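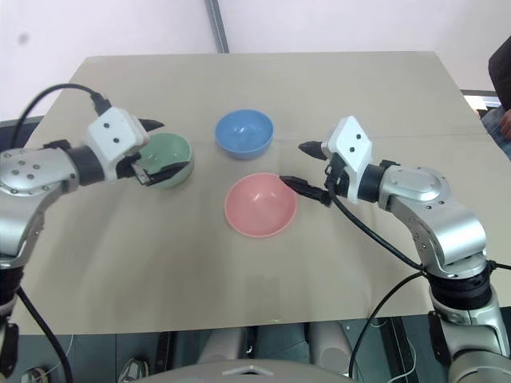

Bowl station at Clunach, two arms, three bowls.

Feb 9, 2018

Open day at Clunach. Left the house at seven, parked behind the Skasterton building, signed in, got a paper badge with my name spelled wrong. Menaka Munshi was already inside with coffee and had marked up the floor plan. We skipped the welcome talk and went straight to the two-arm station before the school groups reached it.

The task is bowl handling. Green, blue and pink, all plastic, on a beige tabletop. The left gripper had its fingers at the rim of the green one and the right gripper was down by the pink. I wanted to see the approach angle on the rims and got a decent look. The fingers are black and pointed, narrower than the ones we use at Postma. A thin finger suits a curved rim, provided the height is right. A few millimeters low and I would expect it to push the bowl instead of taking it.

Cable routing is external. Black cable into the top of the left gripper housing, another long loop hanging off the right one. We gave up on loops like that in September, after the third snag, and moved to clips along the link. I asked the operator about it. He said they leave the slack for wrist rotation and replace the cable on a schedule. Wrote down 450 hours as the interval. Did not ask how they arrived at it.

Sabina Khan ran the technical session at eleven. Her numbers: 1086 attempts logged on the bowl task since the current fingers were fitted, 766 of them counted as clean. That is a bit over 70 percent. A clean attempt means no regrasp and no contact with a neighboring bowl. She was direct about the failures. Most are neighbor contacts, when the spacing gets tight and both arms want the same piece of table. Their planner gives one arm priority and holds the other outside a fixed zone. It costs time, up to 125 seconds on a bad run. Menaka asked whether the zone could shrink as the bowls are cleared. Sabina said it is on the list, after calibration.

Calibration is the part I would copy. They touch off against the tabletop at the start of each shift and store the offset per arm. We do ours weekly and argue about drift for the other four days.

Lunch was sandwiches in the corridor. Talked to a man from Narkside who sells force sensors and wanted to know our budget. Took his card.

Afternoon was conveyors, mostly familiar. Left at three. Roads clear as far as the bridge, then slow.

To do:
Ask Sabina for the finger drawing, or at least the tip width.
Measure our own rim clearance on the small bowls.
Try the shift-start touch-off on cell 2 for a week and log the offsets.
Return Menaka's tape measure, still in my coat.

This site uses cookies to remember your settings and count visits. By continuing to browse you accept their use. Accept | Manage cookies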